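Re: [troop-families] Tallwood mail drive and the new deployment dates

Hi all,

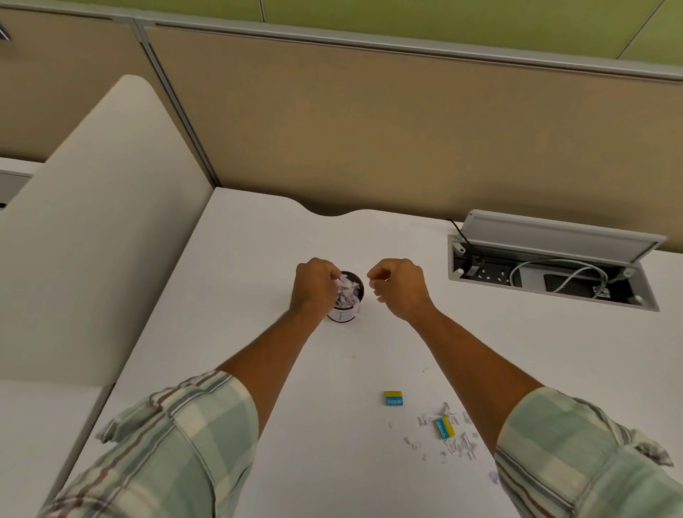

So I finally got hold of the family readiness office on Tuesday, and the short version is that the rotation home has slipped again. The first flight is now planned for December, with the second one "to follow," and they wouldn't give me anything firmer than that. I asked twice!

Tímea Rácz wrote:

> Does anyone know if the whole company is moving up to Plorosen,
> or only the engineers? My son says one thing and the newsletter
> says another. Also, is the Trurnlow address still good for
> packages? I have one half packed and don't want it sitting in
> a warehouse till spring.

Tímea, as far as I can tell it's only the engineers, 161 of them, and they're going up to work on the airstrip road. Everybody else stays at Trurnlow. The newsletter made it sound like all 3,485 soldiers in the brigade were packing their bags, and I had four phone calls about it before lunch (my sister-in-law was two of them).

The Trurnlow address still works for both groups. Mail for Plorosen goes through there anyway and gets trucked up with the supplies. Letters are taking a couple of weeks and boxes quite a bit longer, so I'd finish yours and send it now. Please leave out anything with batteries, they've been sending those back.

On the fighting near the border, I know we all saw the same report over the weekend. The woman I spoke to said it was a good distance from either camp and that no one from our brigade was involved. I believe her, but I slept badly too, so if you want to talk, call me. I'm up until eleven most nights.

Last thing, the Tallwood drive. We've got almost 100 boxes promised and $1,805 for postage, which beats last year already. What we're short on is socks and instant coffee. Drop-off is the side door at Tallwood, after 4 p.m., and please write the unit on the outside of the box in big letters. Major (the dog, not the rank) will bark at you and then want his ears scratched.

I'll post again when I hear about the second flight.

Hugs to everybody,
Jo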